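Volunteer court and community safety reporters wanted in Drererstead

Posted 9/18/23 by the Drererstead news desk

We are looking for four people to help us report on crime, policing and the courts in Drererstead and the villages nearby. You do not need to have worked for a newspaper. You do need to be able to write a clear sentence, turn up on time and sit quietly in a public gallery for a morning.

At the moment most of our court coverage is written by Anas Nasrallah, with Sawsan Dabbas going to the police and residents' meetings. They cannot get to everything. Shed break-ins on the Mahasneh estate, stolen bicycles and the arguments over street lighting have all had less space than our readers have asked for.

What you would be doing
Going to the magistrates' court on two mornings a month and writing up the cases you hear.
Attending residents' meetings, which are mostly in the evening.
Ringing people back when they contact us about a theft or damage to property.
Checking names, ages, addresses and charges against the court list before you send anything in.

Reports are usually short. Everything is read by Stamatia Triantafyllou before it goes on the site, and she will ring you if something is unclear – please keep your notes until the piece has been published.

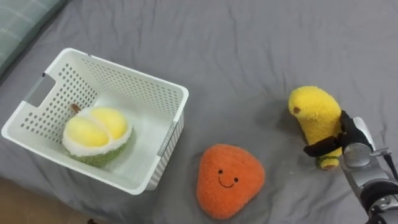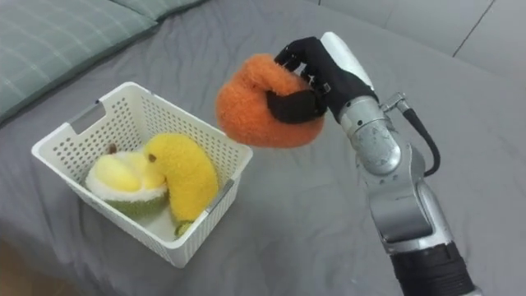 White basket on a grey sheet, in both pictures.

What we can offer
This is an unpaid role. We pay bus and train fares and will refund parking if you keep the ticket. There are 10 hours of training, spread over several evenings, covering contempt, reporting restrictions, libel and how to take a usable note. Fikri Govindasamy runs the sessions. You will have a byline if you want one.

Who can apply
Anyone aged 18 or over who lives in or near Drererstead. We cannot take serving police officers or anyone standing for the council. If you have a case of your own before the courts, tell us when you apply – it may not rule you out, but we need to know. Shorthand is useful and we don't expect it.

How to apply
Send us a few lines about yourself and a report of up to 300 words on any public meeting you have been to. It can be an old one. Mark it for Noémie Rey and use the contact form on this site, or leave it at the front desk. Please say which weekday mornings you are free.

We will reply to everyone. Training starts once all the places are filled, and we ask new reporters to stay with us until at least the end of April.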